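Tratora Introduces the Doro Guardrail Gate for Mezzanines and Loading Platforms

KEREAMA – Tratora, a family-run maker of safety equipment for warehouses and workshops, is very happy to announce the Doro, a self-closing gate for mezzanine edges, loading platforms and fixed ladder openings. The gate goes on sale in December through the company's own sales desk and through its longtime distribution partner, Flukard.

Anyone who has spent time on a busy mezzanine will know the problem the Doro was built to solve. A railing does a fine job right up to the place where people have to get through it, and that place is very often guarded by a length of chain. Chains get unhooked when a pallet comes up and then stay unhooked, because the person who took the chain down has both hands full and is already thinking about the next pallet. We have seen it in our customers' buildings, and, we are a little embarrassed to admit, we have seen it in our own.

The Doro swings shut by itself every time. It opens only toward the platform, so a person who leans or stumbles against it from the working side meets a firm stop, and it clamps to round or square rail without any drilling or welding. Two people with ordinary hand tools can have it up before the coffee gets cold, and it can be moved to another opening later on if the layout of the floor changes, as floors tend to do.

We asked 20 of our regular customers to live with early versions of the gate through a full busy season, and we are grateful for how frank they were with us. The first hinge was too stiff for people carrying boxes on one hip. The first latch was too loud (one night crew was especially clear on this point!). Both parts were redrawn, and then redrawn again, and the gate that ships in December is a good deal quieter and kinder to the elbow than the one we started with.

"We could have put the gate out a year ago, and it would have been a perfectly decent gate," the company said. "But the folks who tried it kept sending us such thoughtful notes that it would have been a shame not to listen. It is a better product for all that patience, and we want to thank every one of them."
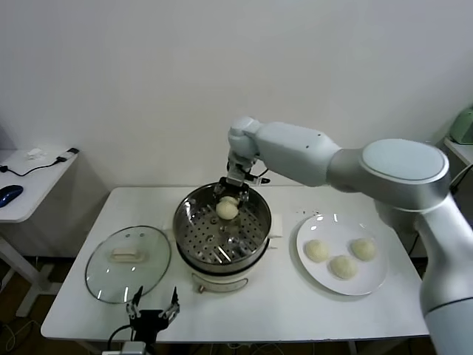 Robotic arm at work over an electric steamer with a perforated stainless-steel tray.

The Doro comes in safety yellow or galvanized finish, and the width can be adjusted on site. Every gate carries a 10-year warranty on the frame and a 2-year warranty on the spring and latch, and replacement springs will be kept in stock at the Kereama plant for as long as the gate is made. The first production run is set at 530 gates. Customers who took part in the trial will be served first, and other orders will be filled in the order they arrive.

Facilities that already use Tratora railings can add the gate with the clamps supplied in the box. For other brands of railing, the sales desk is glad to look over a sketch or a few measurements and say which clamp set is needed – there is no charge for this, and no obligation to buy.

About Tratora
Tratora designs and builds guardrails, gates and edge protection at its plant in Kereama. Its products are sold directly and through Flukard.

Media and sales inquiries: Tratora sales desk, Kereama. Phones are answered from 8 a.m. to 5 p.m.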